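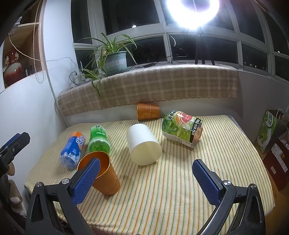 Left finger on the rim of the orange cup, right finger still wide open.

I've had a few messages asking how I set up the fingers on my hand-held gripper, so I've finally written it down. I'm assuming you've got the frame together and the trigger moves. If you're still stuck on the trigger spring, Homa Kordestani's notes on the Vameck page are much better than anything I could tell you.

You'll need the hex key that fits your pivots, a steel rule, some isopropyl, spare textured pads and a bit of card. A cup of tea too, because the pads want leaving alone for a while.

Start with the pivots. Do each bolt up until the linkage stops swinging freely, then back it off a touch. Squeeze and let go a few times. If one finger lags behind the other, the bolt on that side is too tight (it's nearly always the one you did last!). Don't go near the pads until both fingers move together, or you'll only end up peeling them off again. I wasted a whole set that way in January.

Next, clean the finger faces and let them dry. Cut the pads to 19 mm wide. Stick the left one on first, close the gripper on a folded bit of card, and use the card edge to line up the right one. Press hard, then leave it shut on the card for 2 hours. I use the Sostotix sheet with the adhesive already on. The Xie stuff grips well but I find it a pain to cut straight.

Then comes the fun bit – finding out what it will and won't hold. I put a cloth over the table and raid the kitchen for bottles and cups. Lay most of them on their sides, because a tipped cup tells you far more than a standing one. You have to get a finger to the rim without shoving the whole thing away from you, and if your pads are out of line you'll feel it twist as you close. Smooth cylinders like to roll, so come at those slowly and square on.

Try every object 3 times from different sides and write down what slips. My notebook for the Hista build is up to 424 tries now, and almost all the early drops were down to a loose pivot. So if something starts slipping that didn't before, get the hex key out before you blame the pads. 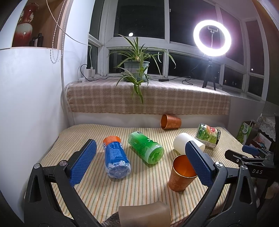 Rahel Imhof wrote in to say she does the pads the other way round, right one first, and puts a dab of thread lock on the pivots once they're moving nicely. She also says to practise with your other hand, as it shows up a stiff trigger straight away. I've tried the thread lock and I'm keeping it. Use the weak sort and only a tiny drop, or you'll never shift those bolts again.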